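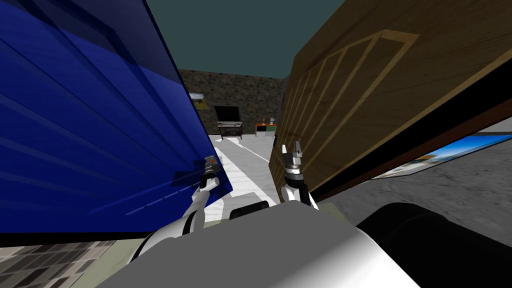

4. Setting up the simulated two-arm cell

These notes go with the Kotevia practical. Read them before you book time on the machine. The cell is the Grukska model with two arms on one torso, loaded into the Nilstead house scene. Changes to the scene file since February are listed in the Mac Giolla handout and are not repeated.

4.1 Loading order

Load the scene first, then the robot, then the controller. If the controller starts before the robot it binds to an empty joint list and gives fault 197. Clear the fault, unload everything and start again. Do not try to patch the list by hand.

4.2 Camera checks

Check the body view before the wrist views. In the body view the torso and both arms should show, with each forearm leading to its own gripper. Swapped arms are the usual fault after a reload and are put right in the mount table, left entry first.

In the wrist view the gripper housing should lie along the bottom, with the two fingers standing up from it.

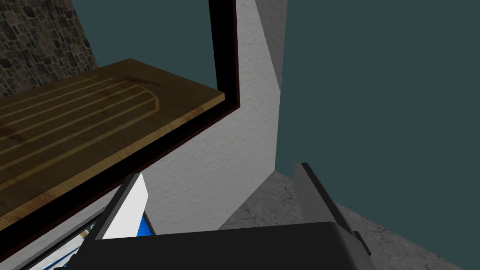

If one finger is missing from the view, the camera offset has gone back to its default. Type in the stored offset again and reload the arm only. Plain teal in the background means that the camera is looking past the modelled walls. It is not a rendering fault and should not be logged as one.

4.3 Finger zero

Open the gripper fully and read both finger joints. The two readings should agree to within 2 counts. Where they differ, run the zero routine with nothing between the fingers. It can take up to 16 seconds, and the arm must not be moved while it runs. Write the new zero in the cell log, old value on the left, new value on the right.

Contact settings are kept per finger. Copying the left set to the right is allowed for a first trial only.
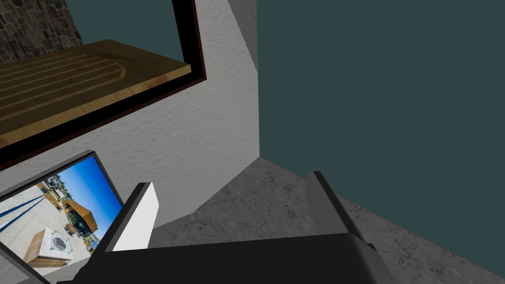
Upkeep

Save the joint table at the end of each session. Delete log files older than 15 sessions. Worksheets for this section are due Sat 14 March.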